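May, late evening

I meant to go to bed an hour ago and instead I am sitting here with the window open, listening to next door's sprinkler and feeling very pleased with myself, so I may as well write it down. We sang the whole of the Harkenari tonight. All 18 pages, start to finish, without stopping once! Well, we slowed down very badly in the middle, and the altos (me included, me especially) came in a beat early after the long rest, but we kept going, and Rhys kept his arms moving and his face perfectly calm, and somehow we all arrived at the last chord within shouting distance of each other.

I didn't think I'd like this piece. When Rhys handed it out after Easter I took one look at page 5 and thought, well, that's me done, I'll bake for the concert and sit in the audience. There's a stretch there where the altos hold one note for what feels like a week while everybody else gets to wander up and down around it. I complained about it to Fiorella all the way home in the car. She let me go on until we got to the Costello turnoff and then she said, "But you're the floor, and they're all standing on you," and I have thought about that more than I'd like to admit. Tonight I listened for it and she was right. You can feel them leaning.

My voice is holding up better than it did over the winter. I've been doing the warm-ups in the shower like I promised, and humming while I do the dishes, and I think it has helped, although the top of my range is still a bit like an old screen door. Mahnaz says to drink more water and stop clearing my throat. I have started noticing how often I clear my throat and it's terrible, I do it before I answer the phone.

She had me over this afternoon to go through the hard pages before rehearsal, just the two of us and her piano with the sticky B flat. We only meant to do half an hour. We did the long note, then the part after the long note, then we got to talking about her daughter's move to Andthorpe and whether she should take the big sofa or leave it (leave it, I said, it will never go up those stairs), and by then the light had gone all soft in the kitchen and neither of us had given a thought to dinner.
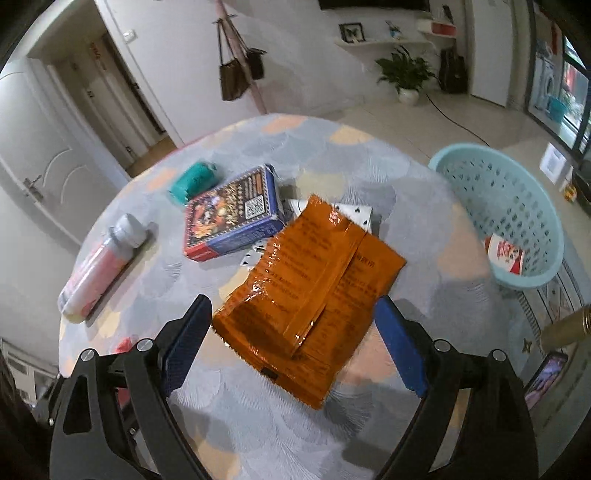 So I ended up eating toast standing by the sink, with my coat already on, and got to the hall with 2 minutes to spare. Inese had saved me my chair by the radiator. She's new since February and hardly spoke at first, but she has a lovely steady low voice and I've gotten into the habit of leaning on it when I lose my place. I told her so at the break and she went pink and said she'd been leaning on mine. Heaven help us both!

The concert at Clorcombe is getting close now, and I still need to hem the black skirt and find the folder with the stiff cover. Vasylyna is driving, so I should ask her tomorrow what time she wants to leave, and whether there's room for the cake tin — the large one, if I do the lemon cake, and I think I will.

I've still got that long note in my head. I just hummed it out loud and the dog lifted his head and looked at me, so I had better turn off the lamp and let him sleep.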